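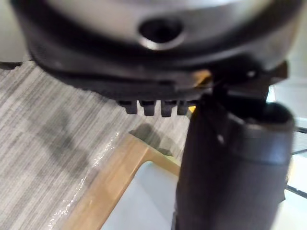
In Defence of the Two-Tier Bench

Print this article | E-mail this article

Small manufacturers are often urged to replace shared benches with single-purpose stations. Tindell takes a different view. Shaped trays belong in one row on the upper level, where a gap is noticed at once.

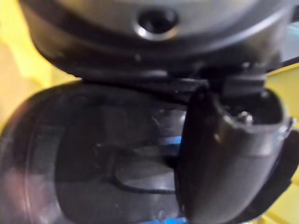 Small parts and rods belong on the level below, within reach and clear of the work. The Plodden guide recommends 14 separate bins for the same task, and a newcomer must learn the labour of each.

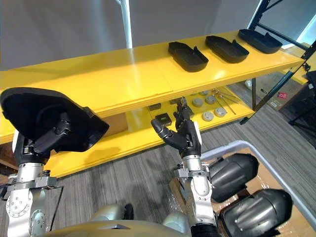
A bright colour also merits its modest cost. Dark pieces on a yellow surface are easily checked from a distance — a benefit that grey benches do not offer. Firms should try this arrangement before spending $3140 on cabinets.
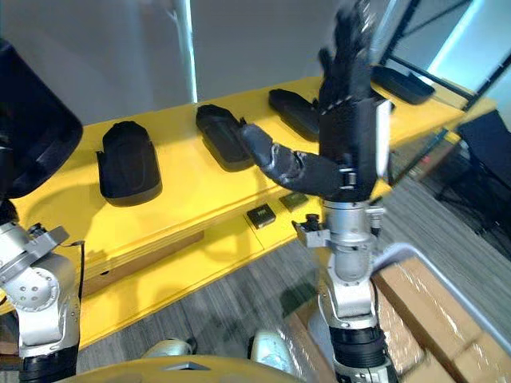
Black shoe-shaped forms in a row on the yellow tabletop.

Contact Tindell | © Tindell, Cosgrove office | Back to top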